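Unit 7: Hot Infusions, Part 2
Beverage Service, Andutbridge
Instructor: Firdevs Yazıcı

7.1 Terms

An infusion is a drink made by leaving plant matter in water and then removing it. A decoction is made by boiling the plant matter in the water. Leaves and flowers are infused. Roots, bark and hard seeds are usually decocted. Strictly, "herbal tea" contains no tea leaf. We will say "herbal infusion" in this course, but menus rarely do, and you may use either term on the service floor.

7.2 Extraction

Three variables matter most: water temperature, time, and the surface area of the dry material. A finer cut extracts faster. Bagged hibiscus is cut fine and gives most of its color early in the steep; whole dried flowers take longer and taste less sharp. Stirring speeds up both.

Acids dissolve quickly. Tannins follow more slowly and give the dry feeling on the tongue. A hibiscus infusion left too long is both sour and drying, and sugar corrects only the sourness.

7.3 Ratio

Weigh the dry material. Spoons are unreliable because peppermint and rooibos differ widely in density. For the practical we use 16 g of dried hibiscus to the large Grevari pot, filled to the lower line. Record the weight, the start time and the strain time on your sheet.

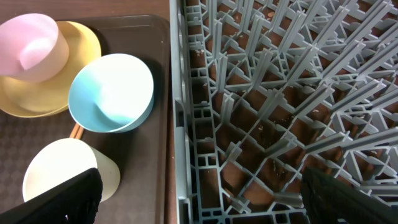

7.4 Holding and cooling

Strain before holding. Plant matter left in the pot goes on extracting even as the temperature drops. For iced service, brew at double strength and pour over an equal weight of ice. Taste after the ice has melted, then adjust.

7.5 Tasting practical

Work in pairs. Each pair prepares 2 infusions of the same material at different steep times and scores color, sourness and dryness. The session is 35 minutes, including cleanup.

Reading before Unit 8: Lapointe handout, section on dried fruit blends.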